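Flunlow Readers Board > Poetry > Reading and Rereading

Topic: Do you read a collection front to back, or dip?

marginalia_mo
Started 13 August 2024

Hello all. I've had the new Civano paperback of ballads and narrative poems on my nightstand for a couple of weeks, and I have a confession: I started at page one and I am going straight through it like a mystery novel. My sister says this is a terrible way to treat poems. She opens a book anywhere, reads whatever she lands on, and puts it down again, sometimes for months. I love her dearly but I don't see how she ever finds out what a poet was up to with the order of the thing. So what do the rest of you do?

tenpennyverse
Front to back, always, at least the first time. Somebody sat on a floor with all those pages spread out and worried over what should follow what, and I feel I owe them that much. Then I dip. My mother's old schoolbook of ballads falls open at the same three spots now and I let it.

quillback
Going to disagree a little, Mo, with affection. A single-author collection, sure, read it in order. But an anthology? The order in most anthologies is birth dates, and there is nothing sacred about a birth date. I've owned the big Hamness anthology since college and if I'd gone in order I would have quit somewhere in the sixteenth century and missed everything that made me love poems in the first place.

marginalia_mo
That's fair, though I'd say the Civano one is arranged by theme, and it does build. The drowned-sailor poems come right before the lullabies and it gave me a chill, reading one after the other late at night with the house quiet.

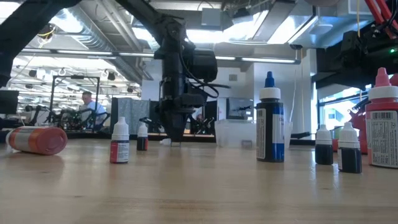
Photo: Peixoto

oldfourliner
I taught high school English for a long time and I'd like to stick up for the dippers. If you hand a fifteen-year-old a book with 150 poems in it and say start at the beginning, you've lost most of the room by lunch. I used to let them flip until a line stopped them, and then they had to read that poem aloud, and then read the one before it and the one after. It's a nice middle road and I still do it myself.

quillback
Stealing this. The one before and the one after. I like that very much.

tenpennyverse
I like it too, but I'll push back on the bigger point. We let people off too easy. Nobody would tell you to start a novel in chapter eight and wander around. Some of these books are one long argument, and if you only ever read the famous poem out of the middle you get a pretty odd idea of the poet. I did that for years with a poet I now adore, and I thought she was all sunshine. She is not all sunshine!

oldfourliner
No, and I wouldn't say so to a grown-up who has picked the book out on purpose. But most people meet poems one at a time, on a card or at a funeral, and they do fine by them. A poem ought to be able to stand up on its own two feet.

salt_and_sonnet
Long-time reader, rare poster. I read the last poem first. Then the first one. Then I go through in order, wondering how we're going to get from here to there - it gives me something to lean toward. I realize this will horrify at least two of you.

tenpennyverse
Horrified.

marginalia_mo
Oh, I'm tempted, though. I have six poems left in the Civano and now I want to go look at the end, and I'm going to have to put the book in another room. Does anybody read the introduction first, by the way? I skipped it and I've been feeling guilty ever since.

quillback
Last, if ever. The Hamness one runs long and gives away all the best lines before you've had a chance to trip over them yourself.

salt_and_sonnet
Introduction last, notes never, unless there's a word I truly can't guess. My husband reads the notes aloud to me from the other end of the couch whether I ask or not, so I suppose I get them all the same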